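Thread, because I've now been told by three separate people that I should be decanting my parcels. Decanting. I post small things in boxes to people who want small things in boxes.

The advice comes from a packing guide by Stevamus that's been passed round every seller group I'm in. 17 pages. I read all of it on 25 November 2020, with a cup of tea going cold, and I have questions.

Claim one: always use the smallest outer box you can. Fine. Except the smallest box that fits the goods today won't fit the order that comes in tomorrow, and then you own two sizes of box and a roll of tape you can't find.

Claim two: a low open tray on the bench "doubles your packing speed". Doubles it from what? Who was timing? I'd like to meet the person who was packing at half speed until a tray came along.

I did try it, mind. Plain cardboard tray, low sides, small product boxes straight in, snug up against the wall and each other.

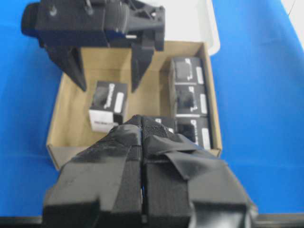
And I'll admit the column along the side is the bit I've come round to. Start at one wall, push each box up to the last, keep going. Little black boxes all look the same after an hour and a straight row is easier on the eyes than a heap.

What I don't buy is the next page, where they say every label must face the same way. Must it? The customer opens the parcel, sees a box, picks up the box. I have never had a complaint about which way a label was pointing.

I've had complaints about rattling. Plenty of those. If there's a gap, things slide, corners get crushed, and you get a message with four photos and no hello.

So fill the gap. Paper does it. Skorkari want to sell me a "void system", which as far as I can tell is paper with a lid on. Their starter pack does 855 sheets and the website won't say how big a sheet is until you've made an account.

Someone will now reply to say Van Wijk boxes don't need filling. I bought a bundle in July. They're decent boxes. They need filling.

Also sceptical about the bright bench top thing. The guide says a strong colour under your work helps you spot stray bits. Maybe. I mostly spot stray bits by treading on them.

What I'm keeping: the tray, the row down the side, paper in the gaps.

What I'm ignoring: label direction, the void system, the laminated checklist, and anything with the word "journey" in it.

Drellevmont are apparently bringing out a rival guide – longer – and yes, I'll probably read that one too. If it tells me to decant anything I'm going back to jiffy bags.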